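Category: Home gym / Second-hand finds

Kidus Asfaw
5/9/24

Right, the adjustable dumbbells from the Malow car boot are finally getting a clean. I've been walking round them in the hall since August and I'm sick of it.

Paid 19 quid for the lot, bars and plates. Bloke wanted more but I pulled a face and he caved!

Started with the plates. They're that speckled black sort with the ring round the middle, and whatever's written on them is a lost cause. I've squinted at it from every angle.

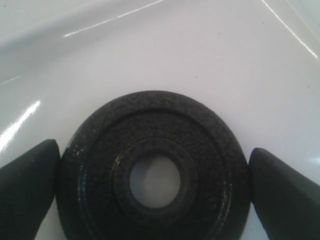
Warm water, washing-up liquid, old nail brush. My sister says wire wool but I reckon that'll have the paint off, and I'm not repainting anything this year.

Pale flecks on the rim won't tell me if they're chips or limescale. Trying vinegar on those tomorrow — small patch first.

Next job is the threaded bit. I do love a chunky screw thread, you can spin a collar down it for ages while the kettle boils.

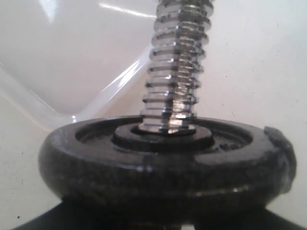 Old toothbrush for the grooves, then a tiny drop of oil. TINY. I overdid it on my last pair and had greasy hands for 2 weeks.

Anyone got a spare collar, by the way? One of mine's a bit stiff and Rornine want 90p postage on top — might just pay it.

More from Kidus
Rodrigues bench: keep or sell?
Skipping on a Prala mat
Gym corner in the box room

Contact | Back to top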